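We drove out to Storkham for the open day on April 20, 2024, mostly on the strength of a flyer my sister had kept on her fridge since February, and I'm so glad we did! The old Görtz building has been taken over by Storkis, and Arnout Bakker walked 11 of us through it at a lovely slow pace (he stopped for every single question, bless him).

I could have stood by the brick wall all afternoon. All those pinks and deep reds, with a dark brick turning up wherever it pleased, and then the trees outside the window.
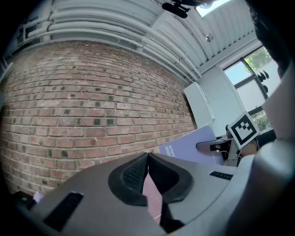 Do you have to book ahead for the tour?

Booking is only needed for groups larger than 4, and everyone else can sign up at the front desk.

Afterward we had coffee in the yard and got talking with a couple from Kornell, who had come for the bricks too, and we didn't get home until well past supper.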